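The Bread Box

Usman Gondal did not believe the bread box was worth anything, and he said so to the man from Dudthorpe before the man had his coat off.

"It's plastic," Usman said. "My aunt kept rolls in it."

"They said that about the Wotley radios," said the man.

Usman had never heard of the Wotley radios and suspected they had never been heard of by anyone. But his aunt had left a letter, dated August 13, 2022, and the letter said the bread box was to go to whichever of the family could find what was in it. There were 269 words in the letter and not one of them was useful. His cousins had already tried. They had shaken it, knocked on it and held it up to a lamp, and one of them had paid Zaidi and Daughter, Appraisers, $114 to be told it was a box.

So now it was on the white table, and it was Usman's turn.

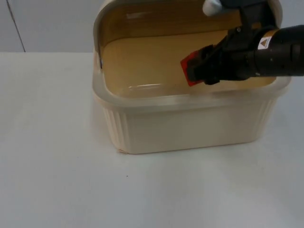 "Is it a good place to keep bread?"

"Fair, for a day or two. The crust goes soft after that and you may as well use a bag."

The man from Dudthorpe wrote this down. He wrote everything down. Usman was beginning to think he was paid by the page.

"And she never kept anything else in it?"

"Crackers, one winter."

"Which winter?"

"Does it matter?"

"It might," the man said, in the voice of someone who charges extra for might. He had a catalog with him, and he turned it around to show a bread box that was, according to the price underneath, worth $3,751. To Usman it looked like any bread box. It had a roll-top. His aunt's had a roll-top. A great many things in this world had a roll-top and were sold at church sales for a dollar.

"The Fonder model," the man said. "Amber lid. Very few left."

"Very few left because people threw them out."

"That's how it works, Mr. Gondal."

Usman looked at the lid. He would give them the color. As a child he used to put his face up close and look at the kitchen through it, and everything came out like tea, even the cat.

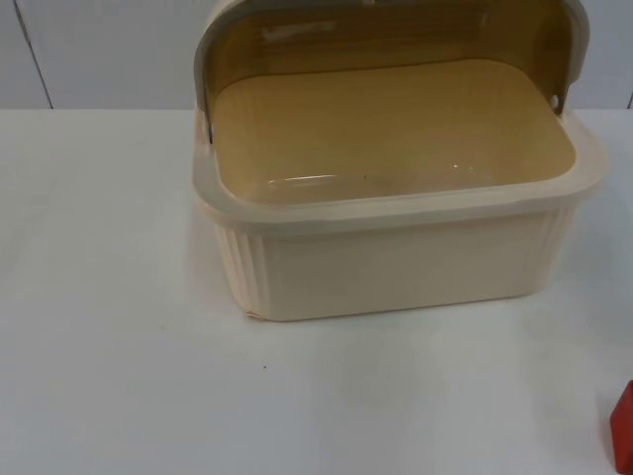 The bread box, lid up.

"No bread," said the man, looking in.

"She's been gone since February. What did you expect, a sandwich?"

The man bent lower. He ran a thumb along the rim and made a small noise in his throat, the kind a mechanic makes. Usman had paid for that noise before, on a car, and it had cost him $489.

"There's a hollow sound on this side," the man said.

"It's a box. It's hollow on every side."

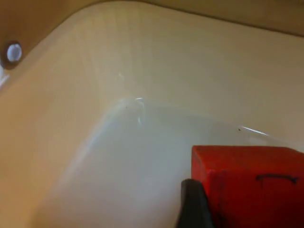 Cream plastic, close up.

They stood there a while. The man tapped. Usman folded his arms. He was thinking about the letter again, the part near the end where she had written, find what is in it, and then, in smaller writing, you always were the one who looked.

He didn't care for that line. It sounded like something she had copied off a calendar. All the same he sat down, put his chin on the table and pulled the lid closed, and he looked at the kitchen through it the way he used to.
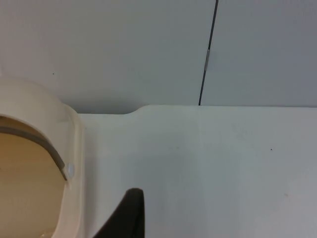

"What do you see?" the man asked. His pencil was ready.

"Brown kitchen," said Usman. "Brown you."

"And?"

"And I'm not selling it."

The man shut his catalog. He mentioned that there would still be a fee for the visit, and Usman said he had figured there would be.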